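Flostum Road Edges: README

What this is

A set of photographs of the side of a road. If you were hoping for the road itself you will get plenty of that too, because it takes up the bottom half of nearly everything. The set has 500 pictures, all of the one long, straight stretch outside Skulwood, and it was put together so that people who argue about verges could argue about the same verge.

Maintained by Sherif Benjelloun. Last tidied March 2021.

What counts as an edge

We use three labels: curb, line and soft. "Curb" means something raised that you would notice with a bicycle wheel. "Line" means paint. "Soft" means the bitumen gives up and the grass takes over at a time of its own choosing.

Shade is labelled separately, on a sheet called shade.csv. Tree shadow on pale pavement is the most common thing in the set after pavement, and it caused most of the disagreements. Where the leaves let the sun through in spots, label the whole patch as shade and leave the spots alone. An earlier labeller went round every spot, and we have 21 pictures done that way which I can't bring myself to delete. 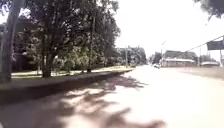

Surface marks

Blotches on the asphalt go in marks.csv with a size (small, large) and a colour if you're feeling brave. Do not write "oil". Do not write "water" either. From a photograph you can't tell, and the Ouali sheet is full of confident guesses that had to be taken out again in July. The accepted word is "stain". For anything small and dark lying on the road, the accepted word is "spot", however much it looks to you like a glove.

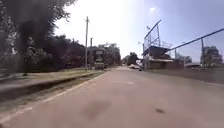

Edge: line. Marks: one stain (large), one spot (small). Pole on the verge.

Poles go under furniture, along with signs. Trees do not, although I have had letters.

Verges

Grass gets a colour from the short list: green, yellowish, brownish, mixed. Nearly all of it is mixed. Please don't ask for "straw" to be added, as it was on the list once and people used it for everything.

Leaf litter is recorded only where it reaches the paint or the curb. Litter further back belongs to the lawn, and the lawn is somebody else's dataset.
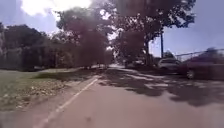
Footpaths running alongside get a yes or no in the walk column. If a hedge makes it hard to say, put "no" and move on with your afternoon.

Known problems

Some of the nearest pavement is blurred. It is still pavement.

File names with 42 in them sort in the wrong place on older copies of Vurau. Renaming them fixes the order and breaks the sheets, so we haven't.

The colour of the asphalt changes with the light, from almost white to a pinkish grey, and there is no colour column for it. There was going to be one. The discussion is in notes.txt and is longer than this file.

Use

Take what you like and say where you got it. Corrections are welcome if they come with a file name and one sentence. Corrections about the shade sheet should go straight to Sherif, who wrote the rule and is prepared to defend it.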